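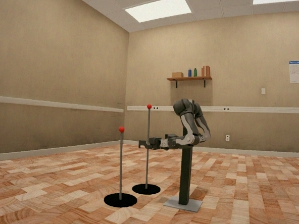 **1/** 스테인리스 용접 작업장의 6가 크롬 개인시료 측정 건 정리. 장소는 Skolis 2공장 배관 용접 구역, 작업은 TIG와 피복아크 혼용. 측정 절차와 계산, 국소배기 점검 순서로 올린다. 사업장 동의를 받은 내용만 적는다.

**2/** 의뢰 내용은 단순했다. 직전 측정에서 총 크롬만 분석했고, 보고서에 6가 크롬 항목이 없었다. 총 크롬 결과로 6가 크롬 노출을 추정하는 것은 불가능하다. 용접봉 종류, 전류, 차폐가스에 따라 6가 비율이 크게 달라진다. 추정 계수를 곱해서 쓴 보고서를 가끔 보는데 쓰면 안 된다.

**3/** 같은 모재라도 피복아크는 TIG보다 흄 발생량이 많고 6가 비율도 높다. 피복제에 들어 있는 나트륨과 칼륨이 가용성 크롬산염을 만든다. 그래서 대상자를 고를 때 직무명이 "용접"인지만 보지 않고 그날 어떤 공정을 하는지 작업지시서로 확인했다.

**4/** 측정 대상은 용접공 4명. 수요일 주간조, 평소와 같은 물량. 반장 Wayne Oakley에게 작업지시서를 전날 받아 두었다. 한 명은 오전 TIG, 오후 피복아크여서 여과지를 공정 전환 시점에 교체하고 시료를 둘로 나눴다.

**5/** 시료채취기는 37 mm 카세트에 PVC 여과지, 공극 5 µm. MCE를 쓰지 않는 이유는 6가가 여과지 재질과 반응해 3가로 환원될 수 있어서다. PVC도 로트별로 차이가 있으니 같은 로트에서 공시료를 따로 빼 둔다.

**6/** 카세트 위치. 용접면을 쓰는 작업자는 면 안쪽 호흡 영역에 단다. 옷깃에 달면 면을 내렸을 때 바깥쪽 농도를 재게 되는 경우가 많다. 안쪽과 바깥쪽의 차이는 자세, 면의 형태, 기류에 따라 달라서 보정 계수로 처리하지 않는다.

**7/** 펌프 유량은 채취 전후에 실제 카세트를 연결한 상태로 보정했다. 빈 튜브로 보정하면 압력손실이 반영되지 않는다. 전후 차이가 5%를 넘으면 그 시료는 버린다. 이번에는 모두 기준 안이었다.

**8/** 가장 긴 시료의 기록:

- 채취 시간: 498분
- 평균 유량: 1.484 L/min
- 공기량: 739 L
- 분석 질량(공시료 보정 후): 2.8 µg

**9/** 계산.

`2.8 µg ÷ 0.739 m³ = 3.79 µg/m³`

채취 시간이 480분을 넘으므로 8시간 환산이 필요하다.

`3.79 × 498 ÷ 480 = 3.93 µg/m³`

연장 18분을 무시하고 3.79를 그대로 쓰는 실수가 잦다. 차이는 작아도 기준값 근처에서는 판정이 바뀐다.

**10/** 반올림은 마지막에 한 번만. 중간값을 3.8로 자르고 환산하면 3.94가 된다. 검토자가 원자료에서 재계산했을 때 보고서 값과 맞아야 한다. 이번 건의 재계산은 Efthymia Vasilakis가 맡았고, 유량 기록지부터 다시 했다.

**11/** 시료 안정성. 6가 크롬은 여과지 위에서 계속 환원된다. 용접 흄 시료는 철 성분이 같이 있어 더 빠르다. 채취 당일 핀셋으로 여과지를 바이알에 옮기고 냉장 운송했다. 카세트째로 사무실 서랍에서 주말을 넘긴 시료는 분석해도 낮은 쪽으로 틀린 값이 나온다.

**12/** 분석은 알칼리 추출 후 이온크로마토그래피. 가용성과 불용성을 나누지 않고 합산으로 보고받았다. 분석 의뢰서에 추출 방법을 명시하지 않으면 실험실 기본 방법으로 나간다. 의뢰서 사본은 보고서 부록에 넣는다.

**13/** 다음은 국소배기. 이동식 암 후드, 원형 개구부 지름 300 mm, 플랜지 없음. 작업점에서 후드 개구면까지의 거리를 줄자로 쟀다. 피복아크 작업대에서 90 cm. 이 거리면 후드가 있어도 포집 성능은 기대하기 어렵다.

**14/** 외부식 자유공간 후드의 필요 풍량 식:

`Q = V(10X² + A)`

V는 제어풍속, X는 거리, A는 개구 면적. V = 0.5 m/s, A = 0.07 m²로 두면

- X = 0.9 m: Q = 4.09 m³/s (245 m³/min)
- X = 0.3 m: Q = 0.485 m³/s (29 m³/min)

거리가 3분의 1이 되면 풍량은 8분의 1 수준으로 내려간다.

**15/** 단, 이 식은 개구부에서 지름의 1.5배 이내에서만 쓸 만하다. 지름 300 mm면 0.45 m까지다. 0.9 m 값은 설계값으로 쓰지 말 것. 팬을 키우자는 제안에 답할 때 규모 비교용으로만 제시했다.

**16/** Lambros Karagiannis(설비)의 첫 제안이 팬 증설이었다. 위 계산을 보여주고 암 길이와 관절 마찰부터 확인하기로 했다. 관절이 느슨해 암이 제 위치를 유지하지 못했고, 작업자는 처지는 후드를 멀리 밀어 두고 쓰고 있었다. 관절 조임과 가스스프링 교체는 정비 작업으로 처리된다.

**17/** 덕트 쪽은 분기관 댐퍼 위치 표시가 지워져 있었다. 누가 언제 조정했는지 알 수 없으니 현재 정압을 모두 기록하고 그 값을 기준선으로 삼았다. 측정공은 분기 직후를 피해서 뚫는다. 난류 구간에서 잰 정압은 다음 점검 때 비교가 안 된다.

**18/** 발연관 시험은 작업자가 평소 자세로 있을 때 한다. 빈 작업대에서는 잘 빨리던 연기가 사람이 서면 몸통 뒤 와류로 말려 올라온다. 천장 송풍기는 켠 상태와 끈 상태를 둘 다 본다. 이 구역은 켰을 때 연기가 후드 반대편으로 흘렀다. 송풍 방향을 옮기는 것이 권고 1번.

**19/** 권고 순서:

1. 천장 송풍기 방향 변경
2. 암 후드 관절 정비, 작업점에서 30 cm 이내 사용
3. 분기관 댐퍼 고정 및 위치 표시
4. 위 항목 완료 후 피복아크 작업자 재측정
5. 재측정 결과가 나올 때까지 현행 호흡보호구 유지, 밀착도 검사 기록 확인

**20/** 5번 관련. 밀착도 검사 기록은 있었지만 면체 모델이 현재 지급품과 달랐다. 모델이 바뀌면 검사를 다시 해야 한다. 보건담당 Evanthia Theodorakopoulos가 지급 대장과 대조 중이고, 불일치 인원은 재검사 일정에 넣었다.

**21/** 이 측정값 하나로 "기준 이하이니 안전"이라고 쓰지 않았다. 같은 작업자라도 날마다 농도가 몇 배씩 움직인다. 하루 측정은 그날의 값이고, 유사노출군 전체에 대한 판단은 반복 측정으로 분포를 본 다음에 한다. 보고서 문구도 그렇게 적었다.

**22/** 표면 오염 와이프는 이번 범위에서 제외. 휴게실 탁자와 탈의실 손잡이는 다음 방문 때 채취한다. 섭취 경로를 보려면 작업대보다 이쪽이 먼저다.

**23/** 재측정은 6월 예정. 펌프, 여과지 로트, 추출 방법을 그대로 맞추고 송풍기와 후드 조건만 바꾼다. 결과가 나오면 이 스레드에 이어서 올린다. 유량 기록지 양식이 필요한 사람은 댓글로.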